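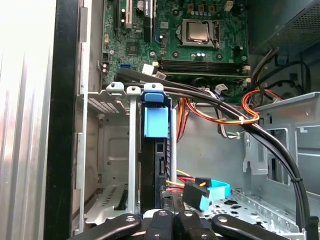
The product is Uvero, a drive-handling kit for desktop recycling lines, sold by Laaksonen as an arm mount, a multi-finger hand, a molded fixture and the software that ties them together. Grindness has it under review for the teardown shop at Drendusstead. Start with reach, as most questions will be about reach. The hand comes in through the open side of the tower, with the SATA plug right between the fingers and the blue latch of the drive carrier above it. Long cables pass over the top of the drive and down beside a finger. Stay on this for a while and let people look at the clearances before moving to the numbers.

Notes on the quote. The base package covers 2 fixtures and the hand. The arm is separate, and Uvero will mount to an arm the shop already owns if the flange matches. Say clearly that the quote leaves out guarding and integration labor. Last time this was presented, the room assumed both were in.

Cell layout

Tower on its side, side panel off, fixture next to it on a slatted table. Fixture position is taught once per table and stored. If the table is moved, teach it again. The software does not check for this - ask Laaksonen whether a check is planned.
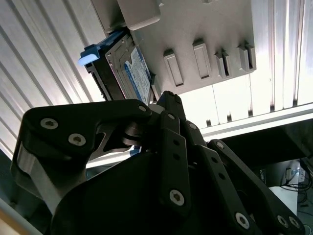
The teaching routine uses 3 points on the fixture and takes an operator 18 minutes from the pendant. A second operator is no faster. Mention that the routine cannot be paused. An emergency stop during teaching discards all the points.

Grip settings are per finger. Closing force can be set separately for carriers with plastic rails and for bare drives. Default values are conservative and we would leave them alone during the trial.

What the trial measures

The plan is 500 drive moves between tower and fixture, logged by the controller. Three outcomes are recorded: placed, placed with operator help, abandoned. Cycle time is logged too but is not a pass criterion at this stage.
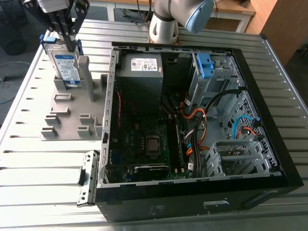

Unplugging is counted separately from lifting. Vendors like to report the lift alone, and a lift figure says little about a tower with the cables still in. Read the definition aloud from the test sheet, then take questions on it before going on.

Mixed case models are in scope. Slim cases are out, and so is anything with a riveted cage. Laaksonen has agreed to both exclusions in writing.

Open items, in order of priority:

1. Fixture wear. Ask for the replacement price of the molded plate by itself, without the mounting hardware.

2. Drive orientation in the holder. The upright position leaves the label face open to a scanner, but the bracket for one is extra.
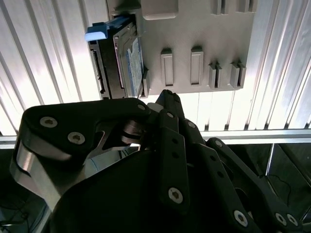 3. Fingertip pads. Listed as consumables with no stated life. Request one before signing.

4. Service response. The contract says next working day by phone and gives no figure for a site visit.

5. Log export. Currently manual, one file per shift. Grindness needs it to run unattended.

Leave the open items on screen during questions. The review decision is due in June.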